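Talk for the Leliddale evening group, small-space storage. Ten minutes, questions after.

**1. Start with the snack tray**

- Every house has a spot where packets pile up. Mine was a kitchen drawer.
- Now it is one white plastic tray on the table. It gets a turn-out every month.
- Rule I use: if it doesn't fit in the tray, it goes back in the cupboard.
- Lay packets lengthwise. Long wrappers in the middle, small ones at the ends.

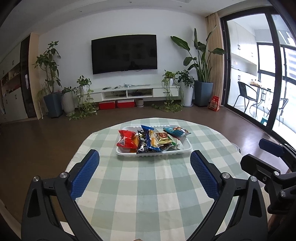

Dissanayake says a tray only works if it stays where people sit, and that once it moves to a shelf, everyone forgets what is in it. Agree with this. Mention it before moving on.

**2. The turn-out**

- Take everything out. Don't pick around the old packets.
- Put the tray at the back of the table so there is room to sort.
- Check dates. At the Ramham talk, 3 people said they had never done this.
- Wipe the tray. Ridges hold crumbs, so use a dry brush first.
- Sort by who eats it, then by size. Flavor doesn't matter much.
- Slow down on this slide. Last time I rushed it and got 8 questions on dates alone.

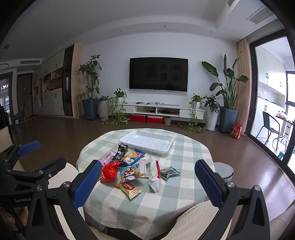
*Slide 9: Tray empty, packets on the tablecloth.*

**3. Same idea, rest of the room**

- Red storage boxes by the TV cabinet: same rule as the tray. When they are full, stop.
- Top of the cabinet: small items only, remotes included.
- Plants go on stands or on the floor at the sides. Keep the cabinet top clear of them.
- Someone will ask about lids. I don't use one on the tray. Packets are sealed anyway.

**4. Handout**

- The Rasent checklist is by the door, one per household.
- Ask people to try one tray before buying more.
- Next talk is in December, on hall closets. Bring a tape measure.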